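Trosel Clear Adhesive Hook, Small
Sold by Vorelero — Wall & Storage
Page last edited 2021-06-11

Pack of 4 hooks with 5 adhesive strips
Item no. 864
Finish: clear
For: painted walls, tile, glass, sealed wood

The maker says this hook will "tame any wall." We sell a lot of hooks and have read that sentence on most of the boxes. What we wanted to know was whether it would do the dull job most people buy it for, holding a bag of plastic shopping bags at a height where you can reach in and get one for the trash can.

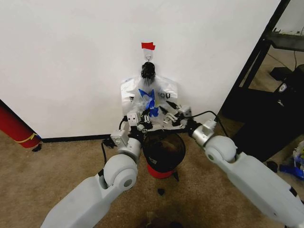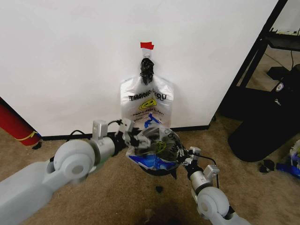
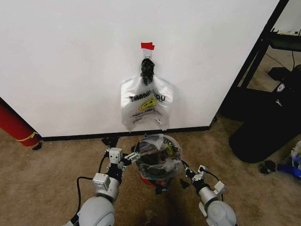

Small hook on a white wall, red tape above it, plastic bag hung by its gathered top. In the last picture a filled bag sits on the carpet below.

What you get

A small hook on a flat base, and a strip that goes between the base and the wall. There is one spare strip in the pack. Trosel calls this "generous." We would have liked one spare for each hook, and we have told them so, and they sent us a catalog.

The clear plastic is fine on a white wall. On a dark wall you will see it, whatever the box says about it disappearing.

What it will hold

Plastic shopping bags weigh next to nothing, so a wad of them is an easy load. A bag with a can of soup in it is another matter. The box claims a weight we could not get to, and Trosel would not tell us what wall they tested on, so we have left the number off this page. Our own advice is to treat it as a hook for light things: empty bags, a dish towel, a dustpan brush, a set of keys. Coats, no. Backpacks, no. A full trash bag, absolutely not, even for a minute while you look for your shoes.

The opening of the hook is narrow. Loose bag handles slide around on it and tend to end up off it. Gather the handles first and tie them, and the bundle sits better. A twist tie will do. You do not need the Trosel Bag Collar, which is sold separately and is a twist tie.

Putting it up

Wipe the wall with rubbing alcohol and let it dry. Household spray cleaners leave a film, and that includes the ones that say they don't. Press the strip on hard for a full minute, then leave it alone overnight before you hang anything. The leaflet says an hour. Naomi Mutiso, who handles our returns, would like everyone to ignore the leaflet.

If you are marking the height with tape first, put the tape above the spot and keep the strip off it. The hook has to stick to the wall, and a strip laid over tape is only as good as the tape.

Height is up to you. Over a small trash can, leave enough room to get the can out and change the liner without knocking the bag down.

Taking it off

Pull the tab straight down along the wall, slowly. Pulling it toward you takes paint. On flat paint it may take some anyway, and on wallpaper it will, so don't.

How it compares

The Odera hook costs more and has a deeper curve, which suits bag handles better. It also comes in a pack of 2. The Darnness one is cheaper and we stopped stocking it last December after a run of snapped tips. If you own the wall and don't mind a hole in it, a screw hook beats all three — we sell those as well, and they make us less money.

Customer comment

"Holds the grocery bags by the trash. Fell once in the first week, put it back with the spare strip, still up. Not sure why it needed such a big box." — Mekdes Birhane

Returns

Unopened packs any time. Opened packs if the hook is broken or missing. Used strips can't be returned, and please stop mailing them to us.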